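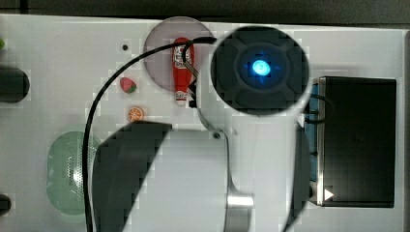

The Bottle That Wouldn't Let Go

When a robot arm at a small kitchen-robotics outfit started ignoring its own stop command, the hunt for the culprit turned into the best detective story we've heard all year

On a wet Sunday in October, with the heating off and one strip light humming, Pallavi Joshi asked a robot to put down a bottle of ketchup. It wouldn't.

She asked again. The arm waited a moment, closed its fingers a little tighter and began to lift. She pressed pause on the screen, and it carried on lifting. Then she hit the big red button on the wall, the motors cut out, and the brakes came on with a clunk she says she can still hear.

"I wasn't frightened," she tells me. "It's toy food. But I stood there thinking, what if that had been somebody's wrist?"

Joshi runs testing at Drurnine, a small company in Olport that wants to teach robot arms to lay and clear tables for people who find it hard to do themselves. I have been wanting to write about this place for ages, and I'll admit I came for the plastic fruit. There is something wonderful about watching a very clever machine ponder a strawberry! But the story everybody there wanted to tell me was the ketchup one, so I put my list of questions away and listened.

Pausing ought to be the simplest thing the system does. The Drurnine arm has two ways of stopping. The wall button cuts the power, and no software gets a say in it. The pause command is gentler: a message goes out from the operator's screen, the arm slows to a halt and holds its position, and everyone can carry on a minute later without setting the whole table again. During a working day the gentle one gets used constantly, and over the months people had come to trust it completely.

So the first job was to make it fail again. Joshi and her colleagues wrote down everything they could remember, laid the table as it had been and ran the same task 48 times. The pause worked on every single one. They went home, came back, ran it another 40, and still nothing. That made 88 clean runs and a team beginning to wonder whether they had dreamt it.

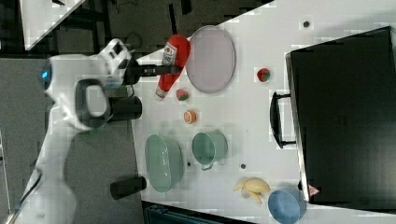 The arm beside the ketchup bottle on the Olport test table, with toy fruit and dishes set out for clearing.

The break came from the gripper. Halilović, the controller software the team uses, keeps a log of every message it handles, and somebody finally sat down with a large pot of tea and read the Sunday log from top to bottom. The pause had arrived. It had simply been put in a queue, behind a great heap of messages from the fingers, all of them saying the same thing: slipping, slipping, slipping.

The grip sensor had been chattering. A bottle is an awkward shape to hold, narrow at one end and smooth all over, and when the fingers landed on the shoulder of it the readings flickered between "holding" and "losing it" many times a second. Each flicker asked the arm to squeeze a touch more. Each request took its place in line. By the time Joshi pressed pause, hers was at the back, and it would have taken 5 seconds to reach the front.

Five seconds is a very long time to stand next to a moving arm. Try counting it out loud.

It also explained those 88 clean runs. In every one of them the team had placed the bottle carefully, and the fingers had closed neatly round the middle. On the Sunday it had been put down any old how – the way a bottle gets put down at the end of a real supper.

What I love is what they did next. The quick repair took an afternoon: pause messages now jump the queue, whatever the fingers are fretting about. Then they went looking for everything else that might be sharing that queue, and found 2 more commands with the same weakness, neither of which had ever caused any bother. Those were moved too. A separate little circuit called Bruvov, built in-house, now watches the arm from outside the main software. If a pause has been pressed and the joints are still moving, it cuts the power itself.

They changed the testing as well. Objects are now set out badly on purpose, tipped over, turned round, left in each other's way. Pausing is tested at the worst moments they can think of, with the fingers half closed or the arm at full stretch, and every new member of staff has to use the wall button on their first morning. Joshi is firm about that one. "You should know what it feels like to hit it," she says. "People are shy of it. They think they'll break something."

Before I left she let me have a go. I chose my moment, thumped the button, and the arm stopped dead with a clunk. I jumped, of course. Joshi reset the controller, checked the log and started the next run.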